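Budget for a second pair of hand-held grippers, or spend it on spares?

posted by skasness_bench

Trying to get a purchase list in before November and going in circles. We do small sorting tasks with hand-held grippers. Bins, soft stuff, light parts. Nothing heavy. Got $1618 left for the year and that has to cover everything, shipping too.

Option A is another pair of grippers, the cheaper Magnusson ones, so 2 people can work while the other pair is charging or being fixed. Option B is keep what we have and buy fingers, screws, a proper table cover, and a few more containers. My boss likes A because it looks like more equipment. I'm leaning B but can't really defend it with numbers, never kept a log of downtime (I know).

Fingers are matte black, wedge type, and they're getting scuffed. Edges look worn on the one side. Still close fine as far as I can tell. The bins are smoky gray see-through plastic and we work on a white cover over the table, which wrinkles. Typical setup:
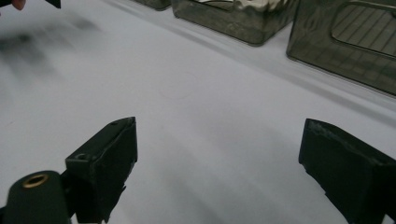 Clorkmont Dan't want to be the one to say it but your boss is half right. One pair means one failure stops everybody. Doesnt matter how many spare fingers are in the drawer if the thing that breaks is the mechanism behind them.

That was me, posting from my phone, autocorrect ate the first line. Meant "don't want". Anyway. Get a quote for the pair first, with shipping, before you argue about it. If it lands over your total the whole question goes away.

posted by Clorkmont

posted by prekirgate_shop

B, mostly. We went through this last year at Prekirgate and bought the extra set. Sat in a case for months. What kept stopping us was dumb stuff, a missing screw, a finger nobody had a replacement for, cover sliding around when you drag a bin over it.

How I'd split it:

Spare fingers, 2 full sets. Same part number as what you have, check left and right are seperate items. Ours were and we ordered all lefts.

Screws, box of 100. Cheap. Measure one first.

Table cover. Get a heavier one and clamp it at the edges. Folds throw shadows and small parts end up sitting funny on them.

Containers. Buy the same bins again if they still sell them. Mixing sizes means redoing the layout and everybody has to relearn reach. If you're buying new anyway look at lighter colored ones, dark plastic makes it hard to see how full they are from where you stand.

Whatever is left, hold it for repair. Do not spend it in November because it's there. Ask the vendor what a repair costs and how long they keep the unit, ours was almost a month.

And start the log now. Paper is fine. Date, what stopped, how long. Then next year you have your numbers for the second pair if you really need it.

posted by k_tabletop

depends how much you use them. if its all day every day get the second pair. if not then no

also ask about a loaner, some places do that while yours is in for repair

posted by skasness_bench

OK thanks all. Asked for the quote with shipping and for repair turnaround, no reply yet. Going to put the fingers and screws on the list either way, those are needed whatever happens. Log sheet is taped up next to the table as of this afternoon. Will ask about the loaner too, didn't know that was a thing.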